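Stotley-rigs mailing list
Subject: Re: Re: service interval on the hand-helds

Femi Anozie wrote:
> We've been running the Prosside routine since May and I think it should
> go in the wiki as the default. Every 500 closes you wipe the fingers,
> nip up the pivot screws, re-zero the jaw and do a cloth grab. If the
> cloth stays in, the unit goes back out. One of ours is at nearly 4000
> closes now with no parts changed. Can anyone see a reason not to?

I can see a couple. I've been looking after the bench set at Treloar through most of this and I don't think the routine does what the wiki page is going to say it does.

Start with the cloth grab. It's an easy test, everybody has a cloth, and I do it too. But a folded microfiber is the most forgiving thing you could pick. Bunch it up enough and it fills whatever gap you leave it. I set one of our units up wrong on purpose, with the zero out by 2 mm, and it held the cloth all through lunch. Then I gave it a playing card and the card fell straight through. So a unit that passes the cloth grab can close on soft things, and I wouldn't write down any more than that.

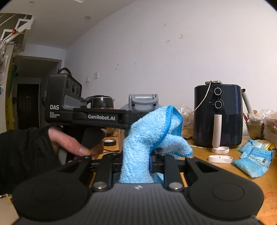 Cloth grab, fingers up, pivot screws facing. Second unit at left.

Look at how the cloth sits. It comes up between the fingers in a twist and folds over at the top, and the lower end goes down out of sight. You can't read the jaw gap off that, and neither could I when I was standing there with it in my hand. The reading on the screen is no help either if the zero is the thing you're doubting.

Now the pivot screws. "Nip up" worries me more than anything else in the routine. How tight is that? Every person who services a unit is going to give it a little more for luck, and by the fourth or fifth service the finger drags. You won't feel it through a trigger, but you will see it in the log as a slow close on one side. We had one come back from Pernumton like that and spent a morning blaming the encoder before anyone backed the screw off an eighth of a turn.

What I'd do is put a paint mark across the screw head and onto the finger when the unit is known to be good. At service you look at the mark. If it lines up, leave the screw alone. If it doesn't, the unit comes off the floor and somebody sets it properly on the bench with the fingers out.
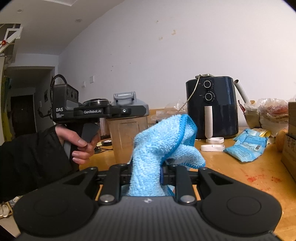

Table setup, both units up. No paint marks on these pivots yet.

The other thing is that people service one unit and call the pair done. They go out together, they should come in together. I'd also want the cable on the second unit checked where it leaves the housing, with the unit held the way it's really held. Ours was fine lying on the bench and dropped out when you turned your wrist. Nothing in the 500 routine would have caught that.

As for the unit at nearly 4000 with no parts changed – maybe. I'd like to know what it was closing on. A unit that has mostly picked up towels is going to look great at any number you like. Put the same one on jar lids and bags and I'd be surprised if the finger faces still looked new. One unit isn't much to hang an interval on, either.
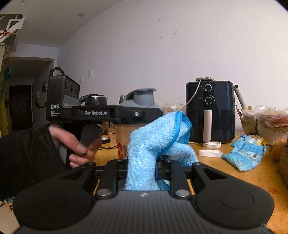 Femi Anozie wrote:
> Fair enough on the cloth, but the alternative can't be a full bench
> strip every time. We lose half a day. Some people here have also been
> dressing the finger faces with 600 paper at the same visit and say the
> grip comes back like new. I'd rather keep a short routine that gets
> done than a long one that gets skipped.

I'm with you on short. I'm not asking for a strip. Swap the cloth grab for two grabs, cloth and then card, and swap "nip up" for "look at the mark". I timed it on ours and it comes out slightly quicker, mainly on account of not having to find the driver.

Please leave the 600 paper out of the wiki, though. Of course the grip feels better right after, you've just roughed it up. You've also taken material off one face and probably not the same amount off the other, and then you re-zero on top of that and the record of where it used to be is gone. If the faces are shiny, clean them. If they're still shiny, change them and write down the count.

Could you send me the close log for the high-count unit, the whole thing and not just the last week? If left and right have stayed together all the way up I'll shut up about the interval. I'd still want the card.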